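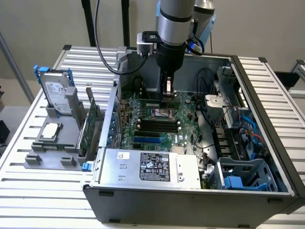

About Trurkau

Used computers, taken apart and put to use again. Desktops mostly. Offices clear out a floor, the towers come to us, and whatever is still good in them goes back out the door: memory, drives, processors, power supplies, cards. The rest goes to a metals recycler.

We started in a single garage in Dallemside with a folding table and a box of screwdrivers. Tainá Guerra was fixing PCs for neighbors and kept getting asked for parts nobody stocked any more. First real job was 36 towers from a school that was closing a lab. Took most of June. We have a proper shop now, on the Tavano side of town, with a loading door and better lights.

What we do

Pickup from offices, schools, clinics. Smallest pickup is 30 machines, under that please drop off.
Drives out first. Wiped or shredded, your pick, and you get the list of serial numbers either way.
Memory, processors and cards pulled, tested, sorted and bagged.
Cases and power supplies sold whole if they are clean, otherwise scrapped.
Parts sales to repair shops and to anybody who walks in.

How a tower comes apart 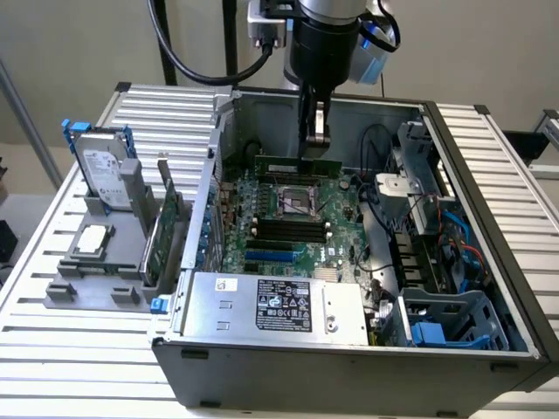 Memory is the part we get asked about the most, so a word on that. Old office desktops are good for it. The sticks were rarely touched after the day the machine was bought, and plenty of people out there have a slow PC that only needs one more. We handle them by the edges, one at a time, tower on its side and the panel off so the slots are easy to get at. Dell boards like the one with the little white logo by the slots come through here a lot and we know our way around them. The processor comes out too, and an empty socket with its metal frame and lever still in good shape means the board can be sold as well. Bent pins, it goes in the scrap bin. No arguing.

Every stick gets a full memory test before it gets a label. One error and it's out. We don't sell "mostly works".

Hard drives stay in the locked cage untill the wipe is done. Please don't ask us to fish one back out afterwards, we can't. Back up your stuff first!!

Buying from us

Parts list is updated as of November 10, 2023. Around 300 sticks of desktop memory on the shelf, laptop memory less. Tell us the model of your computer when you write and we will check the fit for you. Everything tested carries a 30 day return. Keep the bag and label.

We ship small parts. Whole towers are pickup only, they're heavy and the carriers drop them.

Who we are

Small crew. Tainá runs the shop and answers most of the mail. Cârstea, the repair store next door, takes our boards and sends us there dead ones. Good arrangment so far.

Find us

366 Tavano Road, Dallemside. Loading door is in back, ring the bell and give us a minute. Mornings are best for drop offs, afternoons for parts.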